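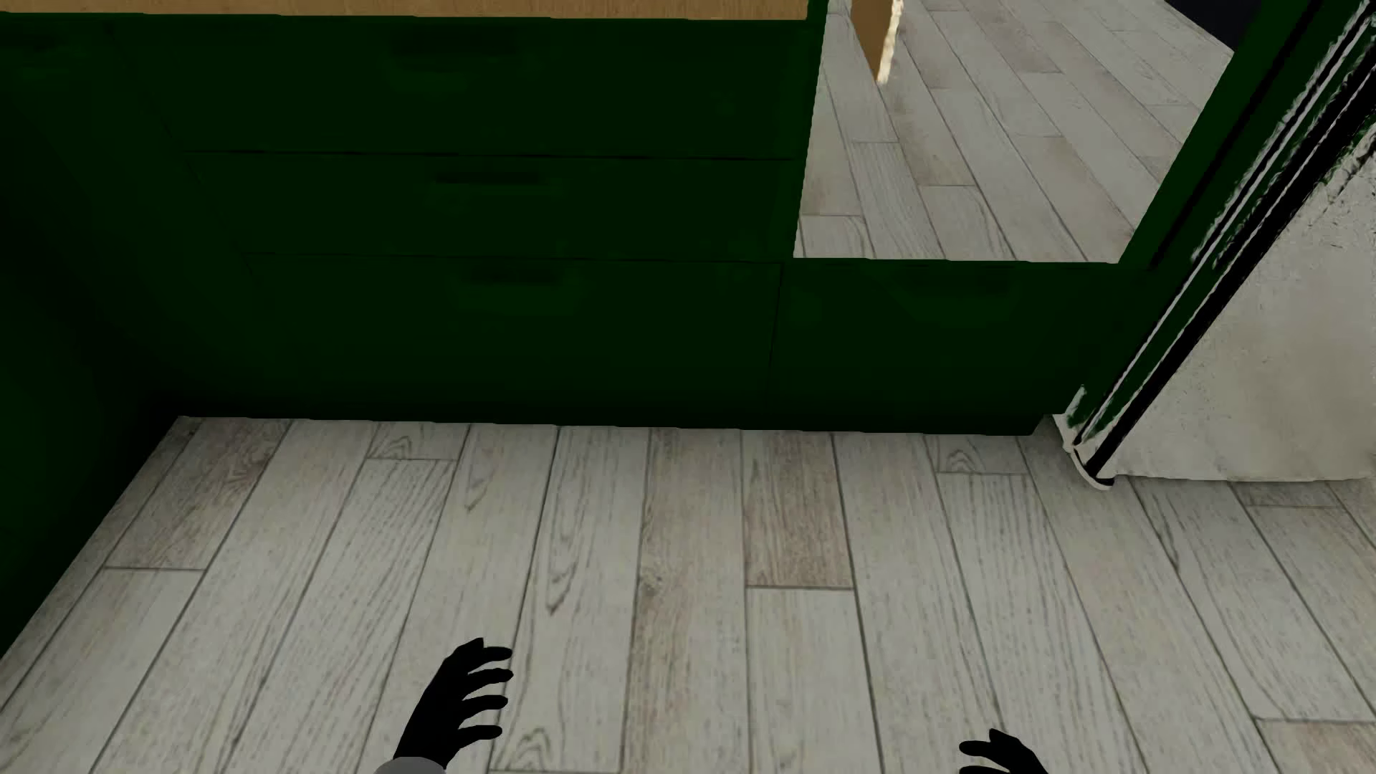 I've been trying to learn bread for a year now and I think I've finally cracked it (famous last words!). It all began in September when Mirjam Ammann gave me a jar of her starter and told me to feed it and stop fussing. I fussed. I fed it far too much, it climbed out of the jar and I very nearly binned the lot.

What saved me was slowing down. I now use 600 grams of flour, leave the dough overnight somewhere cool and go to bed — no more getting up at silly o'clock to poke it.

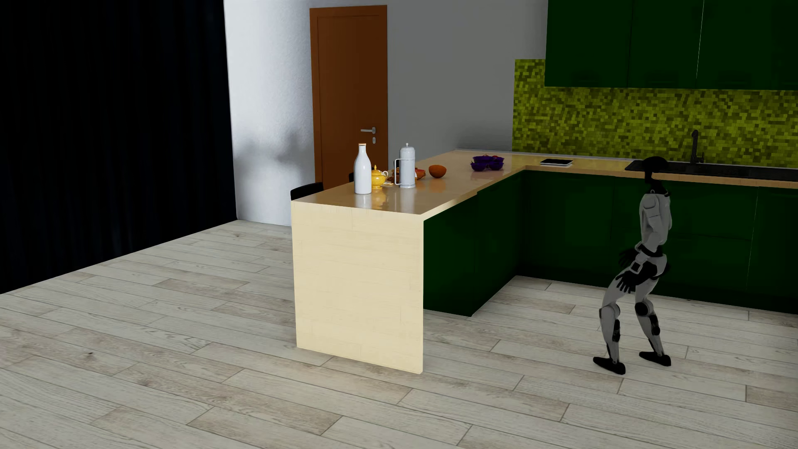

Rye is my next project, and it's a sticky beast. Pranab swears by wet hands and a very short knead, so I had a go with 300 grams of dark rye and ended up with paste up to my elbows. If you're trying it, you want a sink let into the worktop with a good tall tap, the sort you can get both arms under. The loaf was dense but lovely with butter — Silvan ate four slices standing up. I'm having another go with caraway at the weekend, and if anyone has a decent tin to recommend, do leave me a comment.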